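Einen Automatisierungs-Piloten im Start-up planen: So gehen Sie mit Ihrem Team vor

Gründerwissen – Personal und Organisation

Viele junge Firmen kaufen zuerst die Software und sprechen danach mit den Leuten, deren Arbeit sich ändert. Die folgende Anleitung dreht die Reihenfolge um. Sie eignet sich für Betriebe mit bis zu 40 Beschäftigten und einen Testzeitraum von 30 Arbeitstagen.

Schritt 1: Tätigkeiten erfassen
Lassen Sie jede Person eine Woche lang notieren, womit sie ihre Zeit verbringt. Stichworte genügen. Bei Clirnmont, einem Versandhändler aus Luleddale, kamen so 128 Einzeltätigkeiten zusammen, viele davon doppelt.

Schritt 2: Eine Aufgabe auswählen
Wählen Sie eine Aufgabe, die oft vorkommt und deren Ergebnis sich leicht prüfen lässt. Rechnungen zuordnen oder Ware sortieren sind gute Kandidaten. Reklamationen gehören nicht in den ersten Piloten.

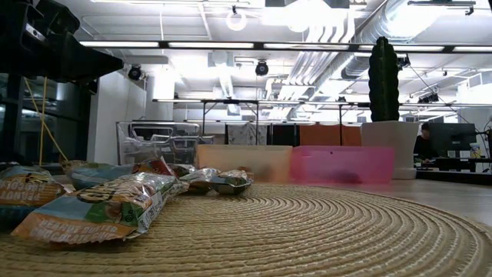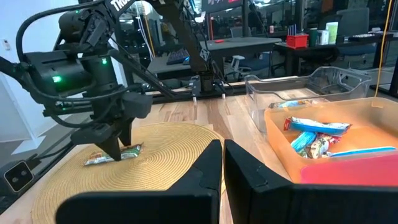
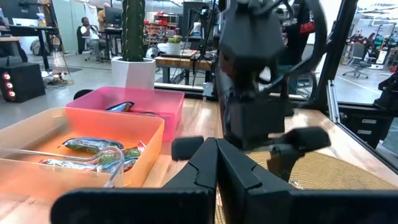
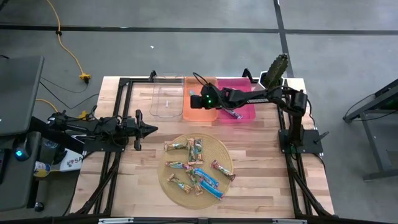

Snackriegel und Sortierbehälter auf dem Arbeitstisch, der Tisch im Überblick auf dem letzten Bild.

Schritt 3: Zuständigkeit festlegen
Benennen Sie eine Person aus der betroffenen Abteilung, die den Piloten leitet und ihn auch abbrechen darf. Halten Sie beides schriftlich fest. Externe Anbieter wie Ternel liefern zwar Projektpläne mit, die Entscheidung bleibt aber im Haus.

Schritt 4: Stundenkonto einrichten
Tragen Sie jede eingesparte und jede zusätzliche Stunde ein. Schulung, Fehlersuche und Nacharbeit zählen mit. Für Kleinteile wie Zubehör oder Lizenzen reicht anfangs ein Budget von 1000 Euro.

Schritt 5: Über die frei werdende Zeit sprechen
Klären Sie vor dem Start, was mit den gewonnenen Stunden geschieht – Weiterbildung, andere Aufgaben, weniger Überstunden. Besteht ein Betriebsrat, beziehen Sie ihn schon bei der Planung ein.

Schritt 6: Auswerten
Vergleichen Sie das Stundenkonto mit den Notizen aus Schritt 1. Fällt der Saldo negativ aus, verlängern Sie höchstens einmal. Danach wird der Pilot beendet oder in den Regelbetrieb übernommen.

Text: Redaktion Todorova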